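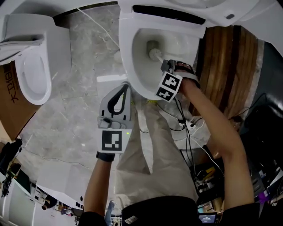
White toilet, white brush, bathroom number one

Hard water stains in the new place, at my wits' end
Posted by paucar_lane, June 4, 2025
3 min read

So we moved out to Larkdale in November and I have never in my life seen water like this. The kettle, the shower head, the toilets, everything gets a chalky ring. I scrub it off and 7 days later it's back! I've been through vinegar, lemon, the blue stuff from the dollar store, and a powder from the hardware place that smelled like a swimming pool (went back for a refund on that one).

A guy from Stelero came by and quoted us $2000 for a softener, installed. My husband wants to sign. I want to hear from people who live with hard water before we spend vacation money on a tank of salt.

zusden_fan
Get the softener. We put it off for 19 years and I could kick myself. Clothes feel better, soap lathers, and I stopped buying rinse aid.

mopandbucket
Going to disagree with that. Two grand to get rid of a ring in the bowl? Citric acid, the plain food kind. Pour it in at bedtime, leave it overnight, brush in the morning. Just don't let it anywhere near bleach, please. And keep it off marble if you've got any.

paucar_lane
Marble tile on the floor here, ha. How much do you use? I tried vinegar overnight and it took off maybe half.

mopandbucket
Half a cup. Get the water level down first or you're just making weak lemonade. Vinegar is a lot milder, so half sounds right to me.

zusden_fan
Sure, and what does citric acid do for the water heater? Ours was packed with scale when it died. The toilet is the part you can see — the pipes are where the money goes.

paucar_lane
OK now I'm worried about the water heater. Thanks for that! I'll try the overnight soak this week either way. The other thing is the outside of these wall-hung-looking ones, all that curved white where the splashes dry into spots.

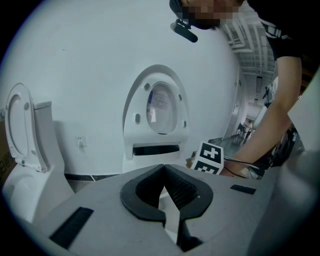 tinroof69
For spots on the outside I'd go with a damp microfiber and then a dry one, every time. And before anybody buys anything, get the water tested. Some places that sell softeners will do it free, but I'd pay for a separate test so there's no sales pitch attached.

zusden_fan
Fair point on the test. I still say softener.

mopandbucket
Of course you do.

paucar_lane
Ordering a test kit tonight. Will post the number when I get it.

We use cookies to keep you logged in. Manage preferences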